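Dish Racks and Everyday Plates: Frequently Asked Questions

Questions we get most often about the Buvico countertop dish rack and the plates people keep in it. If yours isn't covered, write to Abilio Sotomayor at the Rissanen store desk.

Where should I put the rack?
On a flat counter, with the open end facing the side you wash from. Right-handed people usually want it on the left of the sink. Leave enough free counter next to it to set down a plate or two.

Does the pink one cost more than the other colors?
No. All colors are the same price. Pink is sold at Rissanen and Gelten, and Gelten sometimes runs out in March.

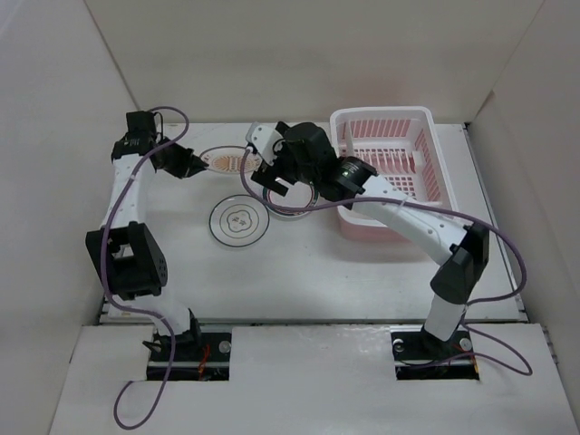

Pink dish rack and a round plate with an orange pattern.

How many plates does it hold?
Up to 16 dinner plates, one per slot. Deep plates and bowls take two slots each, so plan on fewer if you use those.

Will my plates fit?
Plates up to 30 cm across stand upright without touching the counter. Larger serving plates can lean against the end of the rack, but they tip easily.

Should plates go in facing the same way?
Yes. Face them all in one direction and start at the back. Mixed directions make the rims knock together when you lift one out.

Can I dry plates flat on the counter instead?
You can, but water stays under the rim. Put a towel down first and turn the plates over after a while. Standing them in the rack is faster.
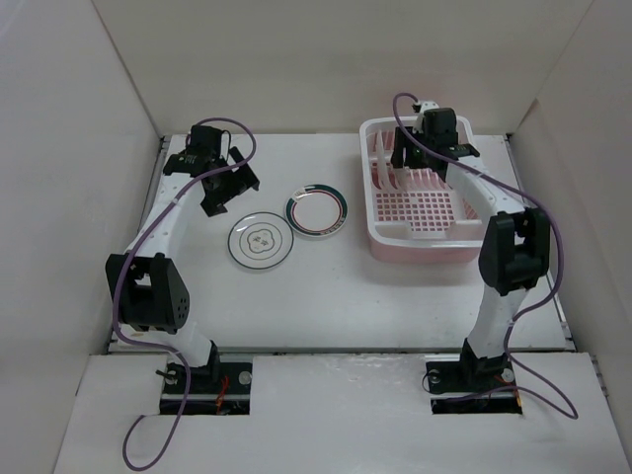 A white plate upright in the rack, two plates lying flat on the tabletop.

Are patterned plates safe in the rack?
Glazed patterns are fine. If the pattern is painted over the glaze and you can feel it with a fingertip, leave an empty slot on each side of the plate.

How do I clean the rack?
Warm water and dish soap once a week. Use an old toothbrush in the slots. For hard water marks, wipe with white vinegar, wait 4 minutes and rinse.

Can the rack go in the dishwasher?
No. The Buvico rack should be washed by hand.

Do you sell single replacement plates?
Some. The Stosuvberg pattern is sold by the piece. Older patterns are only sold in sets, while they last.

What is the return period?
You have 41 days from purchase. Bring the receipt. Racks can be returned used, plates only unused.

Answers checked by Everaldo Barbosa, 18 June 2022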